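Surface Pattern for Beginners: Notes for Session 2
Repeats, scale, and why your print looks different once it's on cloth

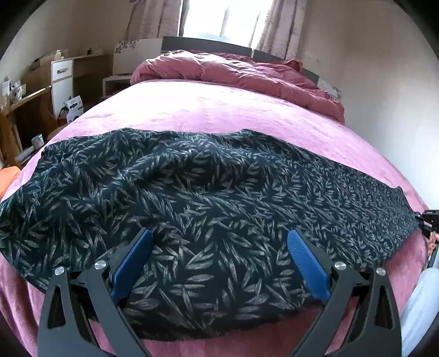 PRINTED TEXTILES / COURSE HANDOUTS

Okay, so these are my notes from the second session, typed up a bit more neatly than what I scribbled on the board. If you missed it, you should be able to follow along. If you were there, skip to the exercise at the end, because I changed it.

Last time we got as far as making a motif. A motif is just the thing you draw: a leaf, a lemon, a wobbly triangle. Most of you came in with a leaf, and I'm very happy with leaves! They're forgiving. You can stretch one, flip it, lean it over, and it still reads as a leaf, and if two of them bump into each other people think you meant it. Try that with a teapot.

What is a repeat?

A repeat (some people say "tile" and I go back and forth) is the smallest block of your design that can be copied over and over to fill the cloth. Everything on the left edge of the block has to carry on from whatever is on the right edge of its neighbor, and the same goes for top and bottom. That's the whole rule. It sounds easy until you've drawn half a stem on one side and forgotten about it.

We did the paper method in class, and I still think it's the best way to understand what's going on even if you plan to do everything on a tablet later:

1. Draw something in the middle of a square of paper. Keep away from the edges.
2. Cut the square in half from top to bottom. Swap the two halves and tape them together on the back.
3. Cut the whole thing in half from side to side. Swap those and tape again.
4. Now you've got a big empty space in the middle. Fill it with more drawing, and again keep away from the outside edges.
5. Photocopy it a few times and line the copies up.

Tape on the back, please. Ink sits badly on tape, and you'll get a shiny stripe through the copy. A couple of squares went wrong at step 3 because the halves were taped in at a slant. If yours did that, cut the tape and redo it now while the drawing is simple.

Four layouts to know

Straight repeat. The blocks sit in rows and columns like kitchen tile. It's the easiest one to plan and the easiest one to spot, so it suits checks, stripes, and anything that's supposed to look orderly.

Half-drop. Each column slides down by half a block. This is the one I use most. The eye has a harder time finding the grid, and flowers and leaves look as if they grew that way.

Brick. Same idea turned on its side, so each row slides over by half. Good for small spaced-out motifs. I find it gets a little stiff with long thin shapes, but I've seen it done well, so don't let me put you off.

Tossed. The motifs point every which way. Underneath, there's still one of the other three layouts doing the work, and the tossing happens inside the block. Sewers love a tossed print. There's no top or bottom to it, so pattern pieces can be turned around to save cloth.

I got a good question about that last one: does a tossed print always have to be random? I'd say it's almost never random. When I try to be random I end up with three leaves all leaning the same way in a little gang, and that gang shows up in every single block. You have to go in and break it up by hand.

Ground, coverage, and breathing room

The ground is the color behind everything. Coverage is how much of it you hide.

An open design lets plenty of ground through. A packed design hides nearly all of it, so the ground turns into a thin dark or light line between shapes. Both are fine, but they ask for different things. With an open design, every motif is on show, and a weak one has nowhere to go. With a packed one you can get away with a few lazy leaves (I do), but you need to think hard about contrast, or the whole thing turns to porridge when you step back.

My rule of thumb for packed leaf prints is to choose the ground first and make it the darkest or the lightest thing in the design. Navy is lovely for this. It's softer than black, it gets along with grays, and it lets you use a pale color on top without that harsh cut-out look. Then I pick two tones for the leaves that are close to each other. If I want a third, I use it sparingly, on maybe one leaf in a spray.

Sprays, by the way, are worth practicing. A single leaf copied all over gives you confetti. Group a few on a shared stem, or just fan them out from one point, and now there's a bigger shape for the eye to follow along with the small one. Draw a few different sprays. If you only draw one and turn it around, people will notice, though I'll admit it took me years to notice in my own work.

Scale

Print your design out at real size. Please. I say this every session and I'll keep saying it. On a screen you can zoom in and out all day and never once know how big your leaf is.

Once it's printed, tape it up, walk to the other side of the room, and look at it. A tiny print (sewers might call it a ditsy) will blur into a texture from there. A medium one will hold its shapes. A big one will look dramatic on a wall and may look very odd on a shirt, where you'll get one and a half leaves on the front and a stem on the collar.

I brought along the Zeltura sample book for this part, and it'll be on the shelf by the door for the rest of the course. Look at the page with the same fern printed in a small and a large size. I honestly prefer the small one, but the large one is what I'd hang in a window.

Flat cloth versus cloth that's doing something

Here's the bit I rushed in class, so I'll slow down.

You draw on something flat. Cloth spends very little of its life flat. It hangs, it bunches, it gets slept on and sat on and thrown over things. Each fold hides part of your pattern and bends the part that's left, so a long pointed leaf can turn into a short fat one or a little hook. A stripe will wander all over the place. A geometric shows every wrinkle, as your eye knows where the line ought to be.

Leafy prints cope with this really well. The shapes were uneven to begin with, and a bent leaf is still a believable leaf. If you're designing for something that's going to be crumpled most of the time, that's a strong reason to go with plants.

Folds also change color, or seem to. The top of a ridge catches the light and the side of it falls into shade, so your two close tones can swap places. Pale grays can look almost silver near a window and quite dull across the room. And a pile fabric like fleece does even more of this, so the same pink can look nearly white where daylight lands on it and dusty where it doesn't. Look at your sample in a couple of different spots before you decide that the color is wrong. I once remixed a whole batch of gray because I'd been looking at it in a dim corner.

Try this with your paper repeat too. Crumple a copy, open it halfway, set it on the table and squint. Do you still like it? Can you still tell what it is?

A few words about cloth and ink

We'll be printing on the Drustwood plain cotton next time. It's cheap, it's smooth enough, and it takes ink evenly once it's been washed. Wash it before you come, iron it, and roll it around a tube if you've got one. Folded cotton picks up creases that show in the print.

The inks are Parora water-based, and they're already in the cupboard. Stir them. Don't shake them! Shaking puts bubbles in, and the bubbles leave pinholes.

If you want to print a light color on a dark ground, you need opaque ink, and even then you'll probably want two passes. The regular ink is see-through and will just sink into navy and vanish. The other way to do it is to print the dark color around the leaves and leave the pale cloth showing, so the ground is really the last thing you print. It takes some getting your head around, and we'll do a small one together.

Words that came up

Colorway: the same design in a different set of colors.
Registration: how well your color layers line up.
Selvage: the firm finished edge down each side of the cloth.
Strike-off: a test print, made before you commit to the whole length.
Tracking: when motifs accidentally line up into stripes or channels you didn't want. Squint to find it.

Exercise (the new version)

Make one leaf repeat using the paper method, as a half-drop. Use at least two different sprays. Then make a packed version and an open version of the same thing. You can trace, you can photocopy, I don't mind how you get there.

Color just one block of each. Bring both, along with your crumpled copy and a note of what changed when you crumpled it. A sentence or two is plenty.

If you're stuck for leaves to draw, the back room at Sýkora has a box of pressed ones that you can borrow from. Willow and olive are good starters. Leave the maple for later, it's fiddly and the points get tangled.

Bring next time: washed cotton, scissors, masking tape, an old shirt, and a pencil that's sharper than the ones you brought this time.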